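Ticket 421: wrist channel out of step with endoscope channel on suturing demonstrations
Project: Vrabec
Site: Rotgate, bench 2
Raised by: Daichi Hattori
Assigned to: Covadonga Sepúlveda
Severity: medium
Status: open, workaround in place

Summary
Teleoperated suturing runs recorded through the Atarus logger play back with the wrist video behind the fixed camera and the joint data. The offset is not constant. It starts near zero and grows through the run. Short runs look fine, which is why it got past the acceptance check in November.

Steps to reproduce
1. Home both arms and start the logger from the surgeon console.
2. Throw and tie interrupted stitches on the pad. Do not pause.
3. Stop at 3,000 logged samples and replay all channels together.
4. Step to any jaw closure and compare channels.

Expected: jaw state agrees in every channel.
Seen: wrist video still shows the jaws open after the joint data says closed.

Stills exported from the affected session, fixed camera first, then two from the wrist:
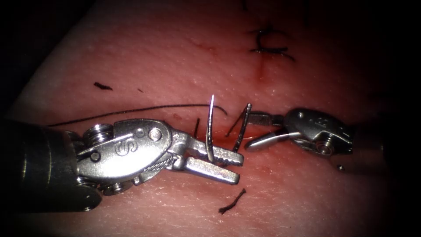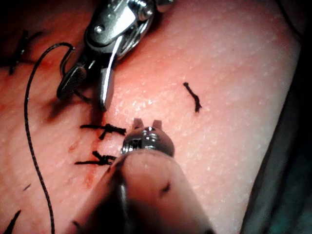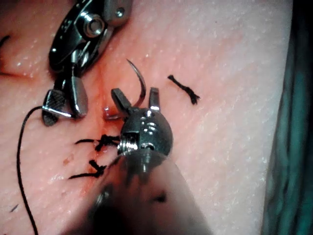 Checked so far
Cable swapped on the wrist channel – no change. Clutch pedal events are in the right place against the joint data, so the console clock is not suspect. Disk is not full. Swapping the capture card ports moves nothing.

Comment, Sepúlveda
The Merkton card stamps buffers on arrival at the host and the fixed camera stamps at exposure. If the host falls behind, the wrist queue fills and the stamps slide. Please set the queue length to 2 and repeat.

Comment, Hattori
Done. Offset no longer grows, but the log now reports dropped buffers during needle handover. Handover is the part the policy learns worst, so I would sooner not lose it.

Comment, Sepúlveda
Agreed. Move preview rendering off the recording host and set the queue to 500 with stamping at exposure. The option is in the driver file, off by default.

Workaround
Record with preview off. Existing runs: do not delete. Mark them "joint data only" and keep them out of the training set until they can be realigned on jaw closures.

Outstanding
Repeat run with exposure stamping – Hattori.
Realignment script – Sepúlveda.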